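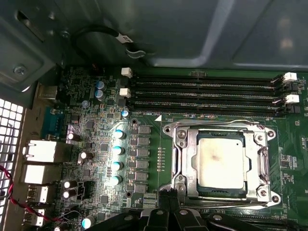 Ulomard as a distributor, anyone used them?

hollisfoods
We make a pepper relish, over 2000 cases a year, mostly regional. Ulomard wants exclusive import rights for Singapore and Malaysia. They keep 40 percent and I pay for in-store tastings on top. Sound normal?

brinebarrel
Forty is high but I've seen worse. What do they say they'll do for it?

hollisfoods
"Full brand support." The deck says they're in 69 stores.

quaymarket
In 69 stores with what, though? Trulow told us the same kind of thing and we ended up on the bottom shelf in 10 of them. Ask for sell-through by store. If they send you shipment totals, walk.

vivek_srivastava
I disagree with some of this. Ulomard moved our Dudás paprika paste fine and paid on time. The tastings did help.

quaymarket
Helped who? Did you see register numbers or their summary?

vivek_srivastava
Their summary. Reorders went up, so I didn't push.

brinebarrel
Reorders can just mean a fuller warehouse. Ukon did that to a friend of mine, then sent back the expired stock and billed him for it. Who eats the short-dated product in your contract?

hollisfoods
Me, page four. Asking for store numbers and a one-year limit on the exclusive before I sign anything.

quaymarket
Make it six months.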